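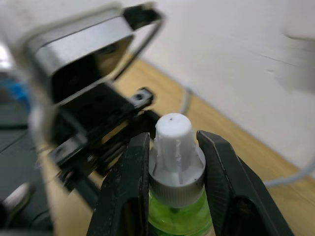 Working in More Than One Language: Questions We Often Get

Norotico runs language and culture courses for companies whose people work across borders. The questions on this page come from team leaders, personnel departments and course participants. Last updated January 12, 2023.

Do we need to choose one company language?

Most companies with offices in several countries need one language for contracts, safety rules and meetings where everybody takes part. That does not mean all other talk must be in this language too. Two colleagues in Izmir who both speak Turkish should discuss their work in Turkish, and write a short note in English afterwards if others need the result.

Our English is good enough. Why would we need a course?

Maybe you don't. Before we offer anything, we listen to one or two of your regular meetings. Quite often the vocabulary is fine, and the difficulty is in the speed, or in the way people disagree with each other. A sentence like "this could be a little difficult" is a clear no for some listeners and a small warning for others. Such things are not in the grammar book.

Who teaches the courses?

Malte Frerichs teaches the courses on meetings and negotiation. Aiguo Lu and Wing-yan Tse are responsible for everything connected to written communication, in English, Mandarin and Cantonese. Muammer Ersoy gives the Turkish and German groups. For other languages we work with freelance teachers, and you will get the name before you sign.

How many people can be in a group?

Up to 20 for a lecture with discussion. Language groups are much smaller, normally six to eight people, because everybody must have time to speak.

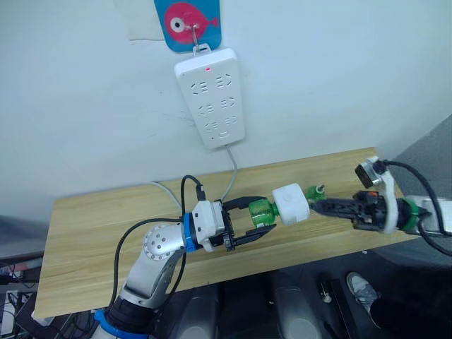
If you have more people than this, we divide them by the kind of work they do. We tried dividing by test results in the past, and it gave us groups in which a purchasing clerk and a software tester had nothing to talk about.

Do native speakers of English also have to come?

We ask for it, yes. Native speakers are often the hardest to understand in an international meeting. They speak fast, they use expressions from baseball or cricket, and they fill every silence. At Grikby, one of our longest customers, the British and American staff took the same course as all others. Several of them told us afterwards that they now wait a few seconds longer before they speak again.

Is it true that Germans are direct and Chinese people are indirect?

As a general picture it helps a little, for the first week. After that it can do harm. Aiguo Lu comes from Shenyang and is by far the most direct person in our office. We teach participants to ask how a colleague prefers to get criticism - in writing, in private, or at once. We do not hand out lists with "typical" behavior by country.

Can we use machine translation for our emails?

For reading, we see no problem if your company rules permit it. For writing, please be careful with names, forms of address and anything about money. Machine translation is also weak with politeness. A Japanese or Korean customer can receive a text in which every word is correct and the tone is far too familiar.

What does the survey on your website show?

In June we asked former participants about language use at their work, and 2,361 people answered. Of these, 79 percent said that they use at least two languages in a normal working week. About 31 percent said they had stayed silent in a meeting during the last month because they could not find the words quickly enough. Please note that these people chose to take a language course at some time, so the numbers do not speak for all employees.
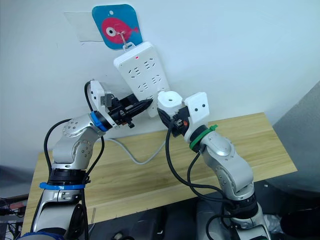

We will send you the full table by email if you want to use it in a presentation. Please write our name and the year next to the numbers.

Do you teach on site or online?

Both are possible. On-site courses take place in your own rooms or in our house in Wuldale, where there is parking behind the building. Online groups meet for 90 minutes and not longer - after that, the attention goes down very much when people listen in a foreign language.

Whom should I contact?

Kai Wiegand answers all questions about dates, prices and contracts. You can write to him in English, German or French, and he replies in the language of your letter.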